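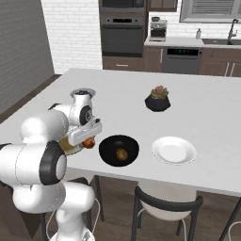

Ok quick one before work. Three people asked about the soup so I'm typing this with one shoe on.

November again, and the heat in my building came on a week late again, and I have eaten soup for dinner most nights since. No complaints. I grew up in a soup house. My mother made one on the first cold night and then sort of never stopped, the pot just changed color every few days until spring.

My problem was always that I cooked it like a chore. Everything in, lid on, go fold laundry. Came back to hot vegetable water every time. Then I stayed with my aunt in Donska for a while, top floor, no elevator, a stove older than me, and watched her do the onions. 20 minutes. Just the onions! Low heat, butter, a bit of salt, her leaning on the counter reading the paper and giving them a shove whenever she turned a page. I kept asking what was next and she kept saying onions.

So. That's the whole secret, go slow on the onions. You can stop reading here if you have a bus to catch.

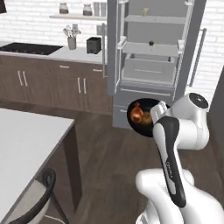
Ah-rin Cheon

For everybody else, what I do now. Two big onions, sliced, not chopped, I don't know why but it's better sliced. Butter AND oil. When they're soft and gold and the hallway smells good, garlic, 4 cloves if small, then a spoon of tomato paste and let it go dark on the bottom of the pot. Scrape. Carrots, whatever potato is getting old, a can of white beans with the liquid. Water to cover. Stock if you have it, I usualy don't.

Then a heel of hard cheese if there's one in the fridge. Half an hour, maybe more. Taste. It needs salt, it always needs salt. Something sour at the end, lemon or a splash of pickle juice (my aunt would be furious about the pickle juice).

Bread. I've been going to the place on Eberhard, the one with the green awning, they mark down the dark rye after 5. Get there at ten past and it's gone. Slice it thick, toast it till it's nearly too far, rub with garlic.

Things people asked:

Freezing. Yes, but leave out the potatoes, they go grainy and sad. Beans are fine. Flat bags, lying down, otherwise you end up with a boulder that won't fit any pot you own. Ask me how I know.

Blender or no. No. Ok, half. If it looks thin take out two ladles, mash with a fork, put it back.

Can you skip the tomato paste. Sure. It'll be paler and a bit sweeter. My sister in Tratham skips it and puts in a big spoon of mustard instead, which sounded wrong to me and was really nice, so try that I guess.

How many does it feed. Me for four days, or me and my brother for one.

Also somebody wanted to know what I spend. Never worked it out, onions are cheap. The butter is what gets you. I used to buy the fancy kind and then the price went up 70 cents in one go and I went back to the plain one, and couldnt tell.

Next time the barley one, if I can find my notes. Pretty sure they're in the coat I left at my sister's. Have to run, other shoe.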